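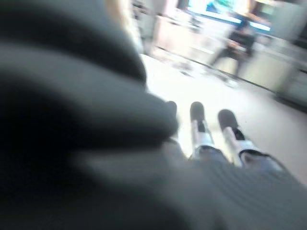 Kedside room check, with comments
15 January 2023
By Branwen Cadwaladr

This site uses cookies to remember your preferences. Accept | Manage

Second walk-through of the big room at Kedside, and I'm so pleased with how it's coming along! Last time (October) I went home with a page of fails. Eirlys Voyle came round with me again and held the other end of the tape. Ratings are OK, WATCH or FIX.

FLOOR

Clear path, door to far wall: OK. We need 112 cm at the narrowest point and we had it all the way along.
Trip edges: OK. The strip by the door has been glued back down and you'd never pick it. Lovely job, Eoin!
Grit and crumbs: WATCH. Better, but the corner behind the door still collects everything that blows in from the car park. A wet mop moves it about, so please vacuum first.
Slip after mopping: OK. Tested in socks and in runners, both good.
Glare: WATCH. On a bright morning the pale floor bounces a lot of light and it's easy to miss a dropped screw. Look at it from low down, side on, and small things show up much better.

LIGHT AND AIR

Overhead lights: OK, all going, no flicker.
Blinds: FIX. One cord is still hanging loose and has no cleat. Cleats are in the Flellanis box on the shelf, so this is a five-minute job for whoever gets there first.
Windows: OK. The stiff one opens with one hand now!

SMALL METAL FITTINGS

I do love this part. Go slowly, and use your fingers as well as your eyes (equipment switched off and locked out first, please, every time).

Caps seated: OK on everything we tried.
Rings and rims: check for burrs with a cotton bud. If it snags, write it down.
Rods: sight along the length. Anything with a bend gets a tag and comes out of use until Nia Prothero has seen it.
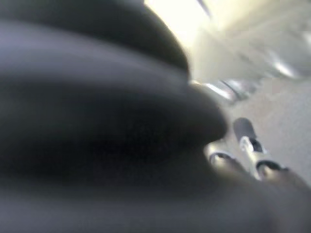 Fittings check: capped rod with a metal ring either side.

Fasteners: WATCH. We put a spanner on 16 of them and 3 took a bit of a turn. No drama, but I'd like the same ones done next time so we can tell whether they're working loose. Dab of paint across the head, please, so any movement is obvious.
Spares: OK. Margit Sandberg has sorted the whole drawer by size and it is a thing of beauty. Please put things back where the labels say.

HINGES, CLAMPS AND PINCH POINTS

Keep hands out of anything that folds or closes until it's isolated. Long hair tied up, lanyards off, sleeves rolled.

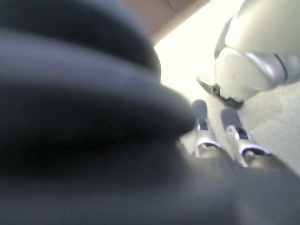
Lockout tags: OK, 6 on the hook and all legible. The old ones had faded so badly you couldn't read a name on them, and the new Minum ones take marker really well.
Reach: WATCH. Check above head height too. Eirlys is taller than me and spotted a sharp shelf bracket I'd walked under for months. Foam cover ordered.

EXITS AND FIRST AID

Exit sign: OK, lit.
Door swing: OK, opens fully.
First aid kit: FIX. Out of bandaids again, and the saline has expired. Eoin Kinsella is picking up both.
Extinguisher: OK, tag current, gauge in the green.

Still to do: blind cord, first aid restock, paint marks on the fasteners. Tick them off on the sheet inside the cupboard door and put your initials next to the tick.

Get the Kedside newsletter in your inbox. Enter your email to subscribe.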